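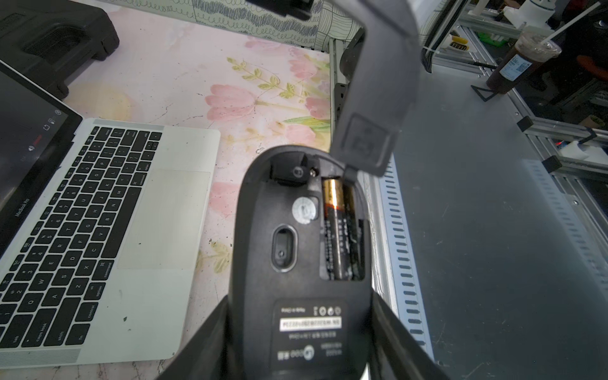

5. Recording a two-arm battery cover trial

5.1 Purpose

This section sets out how operators on the Lindel project record a trial in which one arm holds a wireless mouse upside down and the other works at the battery cover. The trials are used to compare two ways of training the controller: with the wrist camera view alone, and with the wrist view joined to the finger force readings. Sections 1 to 4 must be completed first.

5.2 Before starting

1. Check that the emergency stop is within reach of the seated operator.
2. Fit one AA battery and close the cover by hand.
3. Confirm that the USB receiver is in its storage slot. Trials with an empty slot are stored under a separate task name.

5.3 Procedure

1. Place the mouse between the fingers of the holding arm with the underside facing up.
2. Close the fingers slowly until the mouse no longer shifts under light hand pressure.
3. Bring the working arm down to the start pose and select Record.
4. Guide the fingertip to the edge of the cover. Do not press on the sensor window.
5. Lift the cover clear of the compartment and pause before moving away — the pause marks the end of the lifting stage in the log.
6. Select Stop. A trial which runs beyond 90 seconds is closed by the software and marked as incomplete.

Caution: Never reach between the arms while the recording light is on.

Note: Keep failed attempts. Slips and missed contacts form part of the training set and must be labelled, not deleted.

5.4 Labelling

Each trial is given one of nine outcome codes, listed in Annex B. Where two operators disagree, the trial is passed to Wing-sze Tsao for a decision. The full set is closed at 3000 trials, after which no labels may be altered.

5.5 Changes to this section

Step 5 was revised on March 10, 2024 at the request of Catherine Pollock. Trials recorded under the earlier wording remain valid but are held in a separate folder.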